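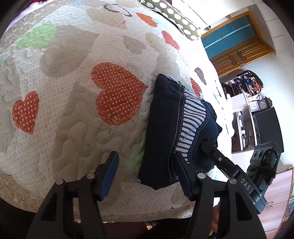
How often should you wash a quilted bedspread?

Every couple of months is plenty for one that gets used every night, as long as there's a sheet between you and it. If the dog sleeps on it, call it monthly. Mine gets done in March after a winter of tea and toast in bed, and then whenever I can't stand it any longer.

I used to take ours to the launderette and pay somebody else to worry about it, but I've been doing it at home for a few years now and it's really not hard. It just eats up most of a day, so pick one when you're pottering about anyway.

What you'll need

A machine the thing fits into with room to spare (ours is an Ilta and it copes with a double, but I wouldn't try a king size)
Gentle liquid detergent, the sort sold for wool or baby clothes
A couple of colour catcher sheets
Two big old towels
Somewhere flat or nearly flat to dry it

Step 1: Test the colours

Do this even if you've had it for ages! Wet a white cotton bud, press it on the darkest bit of fabric for a minute and look at the bud. Try every strong colour separately, reds especially. If you get a faint tint, wash cold and use two colour catchers. If you get a proper stain on the bud, stop there and take it to a cleaner who knows quilts. I ignored this once with a Plandby throw and had pink pillowcases until I gave up and dyed them navy.

Step 2: Mend first

Go over the whole thing on both sides and look for loose threads, popped stitching and any patches lifting at the corners. A little hole goes into the wash and a big one comes out. I use ordinary cotton thread and tiny stitches, and I'm no great sewer, so don't be put off.

Step 3: Treat the marks

Dab, don't scrub. A drop of the detergent in a cup of cool water does for most things. Leave it for 20 minutes or so and dab again with plain water.

Step 4: Wash

Put it in loosely by itself, with half your usual amount of detergent. Cool water, the delicate cycle, and the lowest spin you've got. No fabric softener, it makes the filling go flat and a bit greasy. I run an extra rinse afterwards, because wadding hangs on to suds like nobody's business.

Step 5: Get the water out

It'll be heavy, so lift it out in your arms like a sleeping toddler and never by one corner. Lay it on a towel, put the other towel on top and roll the lot up, then lean on it. Don't wring!

Step 6: Dry

I spread mine over two clothes airers pushed together, out of direct sun, and turn it over every few hours. Give it a good shake each time so the filling doesn't clump. The middle always takes longest, so pinch it before you decide it's done. If it feels cool, leave it till the next day.

If it's still got creases, a warm iron on the back with a tea towel in between will do it.

Updated Apr 2, 2021: added the bit about the extra rinse.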